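Budgeting for the arm is the easy part

When the tableware distributor Wullance decided to automate the sorting of its rental returns, the first thing anyone asked for was the price of the arm. That number arrived within a day. The rest of the budget took until March, and it is the rest of the budget that other small firms may want to look at.

Wullance rents plates, vases, shakers and flatware to hotels and banquet halls from a single warehouse in Skekholm. Returned items come back mixed, and people sort them by hand onto racks for washing. Vlastimil Kuruc, who runs operations there, had been asked by the owners to find out whether one robot on one table could take over part of the evening shift.

He started with a spreadsheet of every item in the rental catalog, 2197 of them, and then cut it down hard. "You can't buy a robot for 2197 things," he says. "We picked 20 and planned for those." The 20 were chosen by how often they come back and by how awkward they are to hold. Spoons went near the top of the list on both counts.

The next decision was whether to spend anything on simulation before buying hardware. Kuruc was against it at first. He had seen software quotes that cost nearly as much as a used forklift, and he expected a nice video and little else. The integrator, a small firm called Chu, offered a fixed-price study instead: model the table, the arm and a handful of items, try the grasps on a computer, and hand over a list of what to buy and what to leave alone.

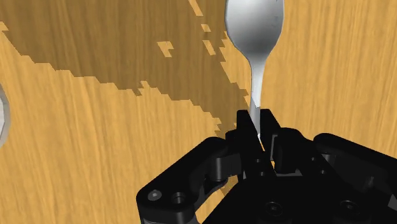 The study was priced by the hour with a ceiling of 200 hours. Kuruc put it on its own budget line, separate from equipment, so that it could be written off if the owners dropped the project. He recommends doing the same. Once a study is folded into the capital request, stopping means explaining a half-spent machine purchase, and people tend to keep going.

Fingers were the second surprise in the plan. The original request had a single entry for "gripper." The revised one has four: the gripper, a spare set of fingers, custom fingers for thin handles, and machining time for changes. Thin metal parts and round ceramic ones ask for different things, and a quote that covers both with one pair of fingers should be read twice.

Then comes the furniture. The stand has to carry the arm, the floor has to carry the stand, and the table has to be at a height where people can still use it when the robot is down. Wullance had planned to reuse an old packing table. The revised budget includes a new one, along with guarding, power and a network drop. These lines are dull and they add up to more than the gripper does.

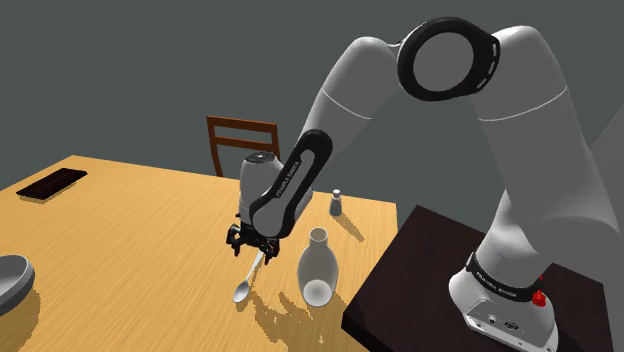
Planning model of a sorting table, with the arm over a spoon and a vase and salt shaker nearby.

Training was left out of the first draft altogether. Kuruc now sets aside time for two operators on each shift, plus a refresher after the first busy season. He also asked for a service contract quote before signing anything, and got two that differed mainly in how quickly someone would show up.

The complete request went to the owners on 02/08/2022 under the project name Zelunetti. It asks for the money in stages. The first stage covers the arm, the stand, the table and one set of fingers. The custom fingers and a camera upgrade wait until the cell has handled its short list of items in the warehouse for a full rental season.

Kuruc's advice to others is to get the item list settled before calling a vendor, and to ask each vendor to quote against that same list. Two of the firms he contacted declined to do so. He took them off the spreadsheet and moved on to the washing racks, which will need new spacing whether the robot is approved or not.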